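17 Jun 2023

Abernathy adds small steel bowl and mesh tray to Privel kitchen range

Kitchenware firm Abernathy has added two pieces to its Privel range – a small stainless-steel bowl and a shallow mesh tray with a raised rim.

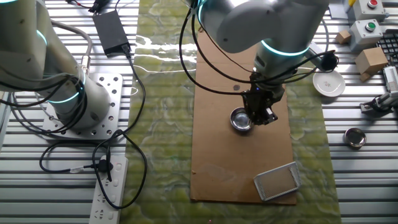

The first run is 2,000 bowls and 500 trays. Both go on sale at the Alonach shop today and reach stockists in Grilon within three weeks. Trade orders can be placed through the Alonach office.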